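4.3 Recording wrist camera examples

This section covers the recording of demonstrations on small parts with the Trernomis arm and the Furker recorder. Complete section 4.2 (camera calibration) first.

1. Place the part on the wooden work surface with its screws facing up.

2. Lead the cable away from the screws. It may cross the part lower down, but keep at least one screw in clear view.

3. Start the recorder and check that the wrist view opens at 480 lines. If it opens at a lower setting, close it and start again.

4. Bring the gripper in from one side and stop before the fingers hide the screws. Compare the live view with Figure 7. 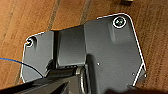
Figure 7. Wrist view of a metal plate, with both screws visible and the blue cable passing behind the gripper.

Note: A thin white line along the outer edge of the part is acceptable. Do not turn the exposure down to get rid of it – the grey surfaces go too dark and the small holes are lost.

5. Enter the task name and your initials. Use the names on the Khosravi task list exactly as written, in lower case.

6. Press Record, wait five seconds, then carry out the task at an even pace. Press Stop once the gripper is clear of the part.

Caution: Keep your hands away from the arm while the red lamp is lit. If someone else needs to come close, press Pause first.

The room view

Each wrist recording is stored with a view from the head camera. This is used to sort examples by site, so it should take in the room as well as the work.
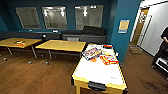 Leave furniture where it is between recordings. The Sokville set has almost 2000 examples, and Fedir Pylypenko's checks in May found that small changes in the background did no harm. Moving the head camera halfway through a batch did. If it is knocked, end the batch and start a new one.

Changing the part

7. Swap the part after every 480 examples, or sooner if the task list says so.

8. Set the new part down at a slight angle. Perfectly square placement makes the examples too alike.

9. Repeat steps 2 to 4. Dark plastic needs a second look, as recessed screws can be lost in shadow.

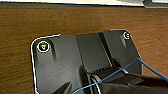 Figure 8. Black plastic housing set at a slight angle, with a screw near each upper corner.

Note: If the recorder shows error 3219, the two camera clocks have drifted apart. Discard the current example, restart both cameras and carry on from step 3. Report repeated errors to Rochelle Gilchrist with the batch number.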